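Notebook, April — salt and soak times for the crayfish stock
Bench notes, kitchen lab

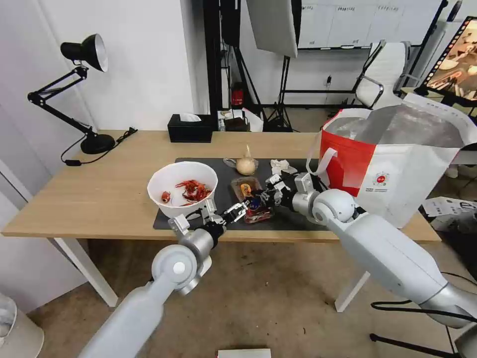 Second round of the shell stock. Last time the pot came out bitter and Ctibor Bednárik blamed the heads, so this batch went in with heads off and the shells rinsed twice.

Shells roasted 11 minutes, then covered with 1000 ml of cold water. Brought up slowly and held at 70 C. I kept the lid off. Onion, fennel tops, 2 bay leaves, no tomato this time.

Color was paler than the first round, taste much cleaner. Still a little flat at the end. Ctibor thinks it wants the heads back in for the last few minutes only — I'd like to try that before we touch the salt.

The Restell probe reads low again. Checked it in ice water and it was off by two degrees, so the hold was probably warmer than written above. Use the Tóth one until we get a new tip.

Strained through the fine cloth. The coarse sieve left grit in the first batch and I don't want to go back to it. Half is in the freezer, marked B, and the rest goes to Flilach for their tasting.

To do: order fennel, ask Skillari for the smaller jars, repeat with heads at the end. Wash the cloth without soap.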